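Betreff: Re: [greifer-liste] Handgelenkkamera: welche Belichtung bei grauen Flächen?
Datum: 2022-02-28

Hallo zusammen,

in der Anfrage von neulich stand:

> Wir wollen bei uns die Kamera am Handgelenk gegen eine kleinere tauschen
> und schwanken zwischen der Skaten und der Qin. Am Objekt sehen beide
> ordentlich aus, aber sobald der Arm zur Seite schwenkt und nur noch
> Hintergrund im Blick hat, läuft uns die Posenschätzung weg. Hat jemand
> Erfahrung mit matten, einfarbigen Flächen? Und lohnt es sich, die
> Belichtung fest einzustellen, oder macht die Automatik das inzwischen
> gut genug? Datenblätter helfen mir da leider nicht weiter.

Da kann ich endlich mal was beisteuern! Wir haben in Emenport gerade genau diese beiden Kameras am selben Arm, und ich bin seit Tagen kaum davon wegzubekommen. Als Steuerung läuft bei uns die Tidonwood-Box, beide Kameras hängen am gleichen Halter und werden über denselben Treiber ausgelesen, der Vergleich ist also halbwegs fair.

Zuerst zum Hintergrund. Ich fand immer, eine graue Fläche ist eine graue Fläche. Von wegen. Aus der Nähe und schräg angeschaut passiert darin eine ganze Menge, nur eben mit so wenig Kontrast, dass ein Merkmalsdetektor daran verzweifelt. Wolkige Flecken, sanfte Verläufe, leichte Farbstiche, und nichts davon hat eine Kante, an der man sich festhalten könnte.

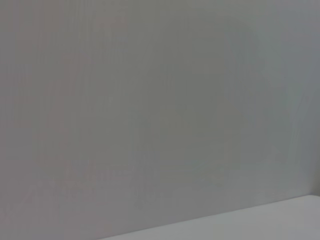 Blick vom Handgelenk auf die graue Fläche, unten rechts die helle Auflage. Die feinen senkrechten Streifen sind nur ganz schwach zu erkennen.

Die einzige brauchbare Struktur ist die Grenze zwischen dem Grau und der hellen Fläche, und die ist dafür wirklich schön gerade und klar. Ich habe deshalb den Punktdetektor in solchen Stellungen einfach abgeschaltet und lasse stattdessen eine Gerade einpassen. Das gibt natürlich keine volle Pose, aber die Verdrehung um die Blickachse bekommt man sehr stabil, und die Gelenkgeber liefern den Rest. Bei einem Durchlauf mit 500 Stellungen blieben 231 übrig, in denen die Punktmerkmale allein nicht gereicht haben. Mit der Geraden dazu waren es noch zwei! Ich habe das dreimal nachgerechnet, weil ich es selbst nicht glauben wollte.

Zur Belichtung: fest einstellen, ganz klar. Die Automatik regelt beim Schwenken dauernd nach, je nachdem wie viel von der hellen Fläche gerade ins Bild kommt, und dann wandert auch der Weißabgleich mit. Bei der Skaten war das bei uns stärker als bei der Qin, dafür lässt sich die Skaten sauber sperren (im Treiber erst den Weißabgleich, dann die Belichtungszeit, andersherum vergisst sie den ersten Wert). Die Qin nimmt die feste Belichtung zwar an, springt aber nach einem Neustart der Steuerung wieder auf Automatik zurück. Wenn jemand weiß, wo man das dauerhaft ablegt, immer her damit. 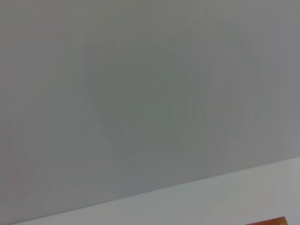
Je flacher man auf die Kante schaut, desto wichtiger wird übrigens der Suchbereich für die Gerade. Ich hatte ihn anfangs über das ganze Bild gelegt, und dann schnappt die Einpassung gern nach irgendeiner anderen kräftigen Kante, die am Rand hereinragt. Holz ist da besonders beliebt, weil der Farbunterschied im Rotkanal so groß ausfällt. Jetzt rechne ich aus der Gelenkstellung vor, wo die Grenze ungefähr liegen muss, und suche nur in einem schmalen Streifen darum. Läuft seitdem deutlich ruhiger und ist nebenbei auch noch schneller.

Insgesamt liegen hier jetzt 3,691 Bilder (die Zahl steht so im Protokoll, englisches Komma, also dreitausendsechshunderteinundneunzig), gemischt aus beiden Kameras. Mein Favorit ist im Moment die Skaten, vor allem wegen der Sperre. Beim Rauschen in den dunkleren Grautönen gefällt mir die Qin aber besser, und wer sowieso nie neu startet, wird mit ihr vielleicht glücklicher.

Im Mai wollen wir das Ganze mit anderem Greifer wiederholen, mit längeren Fingern, die dann dauerhaft im Blick sind. Bin sehr gespannt, ob sie als feste Referenz taugen oder bloß stören. Falls jemand schon mit so etwas arbeitet: Wie maskiert ihr die Finger, von Hand oder aus dem CAD-Modell?

Das Skript für die Geradeneinpassung schicke ich gern herum, muss nur vorher die peinlichsten Kommentare rauswerfen.

Viele Grüße aus Emenport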